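Ticket 453: Amdale shop, product listings not updating after import
Opened by: Ohemaa Alhassan
Assigned to: Delali Antwi
Status: resolved

Reported problem
The October stock file was loaded through Catden at 9.15. The import page said it had finished, but 80 listings in the clothing section still show last season's prices. Everything in homeware is correct. I have logged out and back in and tried a second browser. No change.

First reply (Delali)
Thanks. Please send me the file you loaded and the address of one listing that is wrong. Don't run the import again yet.

Reply (Ohemaa)
File attached. The listing I have been checking is the blue one in knitwear and tops, stock code 125. It should be under the new price band and it isn't. The picture and the text on the page load normally. 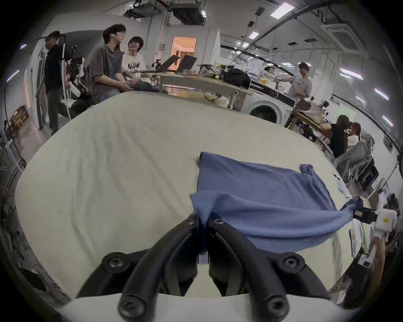 Cause
The file has over 3,000 rows. In the clothing rows the price column has a space before the pound sign, and Catden skips any price it can't read without giving a warning. The homeware rows came from a different sheet and have no space.

Fix
1. Removed the spaces in the price column and saved as CSV.
2. Loaded the clothing rows only.
3. Cleared the page cache from the Tools menu.

Checked at 14.40. Code 125 and the other clothing listings now show the new prices. Ohemaa has confirmed. I have asked Catden support whether skipped rows can be listed in the import report. Ticket closed.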